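Practice pads should get ugly. I'll die on this hill. Every April the catalogs push a fresh one for every session, clean and pink and perfect, and we buy them. Why? A stained pad still takes a stitch. Mine has gone red all down one side and I throw nothing out untill it tears.

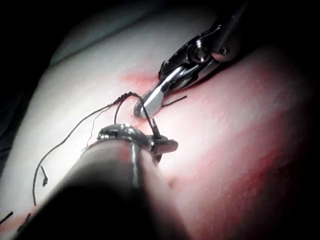
Melby readers wrote in to say old stains hide sloppy bites, and that black thread only helps so much. Fine. Fair point. Flip it over then, or use the pale end.

Four pads a year, tops. Spend the rest on thread. Thread is what runs out, always, usualy mid-knot.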